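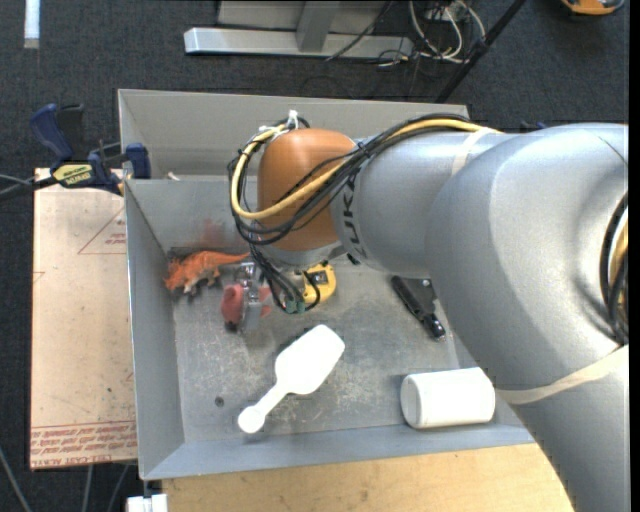 Nadja Schwaiger

Semple Bin Kit — for recording picks with a big arm

I've been selling the Semple kit through Nenoretti since April and I keep getting the same emails, so I've finally sat down and written a proper page for it. If you've got an industrial arm, a gripper and a learning system that's hungry for examples, this is the bit that goes in between.

What you get is a sheet-metal bin, a crate of mixed objects, the Wulley recording software and a licence for one arm. You bring the arm, the gripper, your own cameras and a computer with plenty of disk space (really plenty, I filled mine in a week).

The bin

Plain grey metal, rectangular. It will get scratched. Mine is covered in pale scuffs and I've stopped caring, and the models don't seem to care either. Do clamp it down though! I use a bar clamp on one corner, the blue-handled sort. A bin that creeps across the floor during a session is a horrible thing to find at teatime, when all your recorded positions are slightly wrong and you can't say from which pick onwards.

The objects

The crate holds 106 objects and I'm rather fond of them. There's an orange toy dinosaur, a white scoop, toy figures, hand tools, little containers that like to lie on their side. I picked them to be awkward in different ways. The dinosaur has a thin tail and a spiky front, so there are good and bad places to grab it. The scoop is wide at one end and skinny at the other, and a person driving the gripper will go for the handle nearly every time — so please tell your operators to try the head now and then, or your system will never see it done.

Don't put the whole lot in at once. I tip in 6 and change the mix after every round. People always want a heaped bin straight away and I understand, it looks more impressive, but you'll get far more usable recordings if you start with a bit of bare floor showing between things. Heap it up later on.

Wulley, the recording software

It saves the arm's joint positions, the gripper state and your camera pictures together, one file per attempt. You press one pedal to start and the other to stop (pedals are extra, sorry, see below). Dropped objects and missed grabs get saved too, with a tag, and I'd keep them. I used to delete mine and regretted it.

On a good day I record 216 attempts on my own, and with a second person resetting the bin I've managed more than 400. My arm is a KUKA, all silver with an orange wrist, and that's the one I know best. Other makes need a small adapter file and I'll help you write it.

A word about cables

Leave a generous loop at the wrist and tie it at the top. Mine has the yellow cable and the black bundle following the same path round and down to the tool, and straps further up the arm to keep it all from wandering. Turn the wrist slowly through its whole range before your first session and watch the loop, not the gripper.

Extras

Tokis pedals, a pair, with a long lead. Spare crate of objects, same mix as the first. Replacement bin, for when yours gets properly bashed in. A half-day of setup with me over video, usually on a Wednesday, where I watch you record and nag you about the scoop.

Ordering

Everything goes out from Nenoretti, bin and crate in separate boxes. Tell me which arm and gripper you've got when you order and I'll put the right adapter file in with the software. If your arm isn't on the list, write to me first and we'll see whether it can be made to work before you spend any money.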